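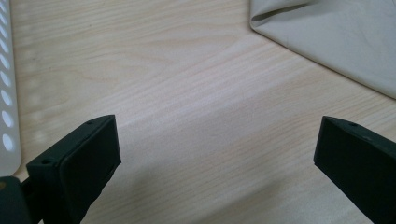
According to Mali Penry, the back straight at Vivbridge is uphill whichever way you ride it, and the wind knows your name. She told me so while pumping up a tyre in the car park, without looking up, and then she told me again on the start line in case I had forgotten. I hadn't, as it happens, but I was glad of the company.

I had come to ride, and mostly to watch, the Tuesday league at one of the last outdoor concrete cycling tracks in this part of the country, and I should say straight away that I am not a track rider. I have a road bike and a pair of knees that complain on stairs. But I'd been hearing about Vivbridge for years, usually from people who had moved away and gone a bit misty about it, and when the new season came round in March I ran out of excuses.

The track is a funny shape. Each lap is 390 metres, a number that suits no standard race distance whatever, so the finish line for a kilometre is somewhere halfway round the second bend and the judges have to walk over there with a folding table. The bankings are shallow compared with the great indoor tracks, and if you've only seen racing on television, with riders hanging off a wall of polished boards, you may feel a little let down for the first minute or so. Give it longer than that! Once a bunch comes off the top bend with the wind behind it, and you're leaning on the rail with a tea going cold in your hand, you can feel the rumble of it through your elbows.

The league runs from half past six until the light goes. Riders are split into groups by speed, and nobody seems to mind being moved down one as much as I would have expected. There's a scratch race to start with, then a points race, then usually a devil – last rider over the line each lap has to pull out – and on good evenings a madison, which is ridden in pairs and which I have now had explained to me on four separate occasions. I understand it up to the hand-sling. After that I simply look for the colours and cheer for whoever is nearest.

On the night I visited there were 74 names on the start sheet, from Vivbridge itself and from Hutden, over the hill, and one or two who had driven a good deal further. The Hutden lot always arrive together and always warm up together, in a long tidy line, and there is an old and mostly good-natured grudge between the two clubs that goes back to a disputed sprint in the days when results were written on the back of a feed sack. Each club has its own version of what happened. I was told both within ten yards of each other, and I'm afraid I believed both.

Penry rides for Vivbridge. She came to the track as a teenager with a borrowed bike and the wrong shoes, went off to do other things for a long stretch, and came back, she says, for the points races. She likes the sums. In a points race you can be beaten to the line by a better sprinter time after time and still win, provided you've kept count and you know when to go and when to let somebody else have it. She rides with her lips moving slightly, and the younger ones have learned to watch for it, so that now she sometimes moves them for no reason at all.

The prize they all want is the Sfakianakis Cup, which is given at the end of the season to the rider with the most points over the whole summer. It's an endurance prize, really. You can win every race in June and lose it by going on holiday in August, and people do. I met a man who had missed it by 2 points one year after a puncture in the final devil, and he described that puncture to me so lovingly, from the first soft feeling under the saddle to the walk back across the grass, that I think he might have been a shade disappointed to have won.

Food is looked after by the Bosance, the café on the far side of the road, which stays open late on league nights and does a potato and cheese thing in a bowl that I would happily go back for on its own. Riders who have been knocked out early drift across there in their racing kit and then drift back again for the last race, clopping over the tarmac in their cleats and trying to hurry without running.

I did get round, I should add. They let me join the slowest group for the scratch race and I was dropped on the fourth lap, somewhere along the back straight, with the wind coming at me sideways and then, quite unfairly, head on. When I rolled in Penry was waiting by the gate with her helmet already on for the next one. She asked which way had felt more uphill. We only race in one direction, I said, and she said yes, but I should come back early next week and try the other, before they open the gates.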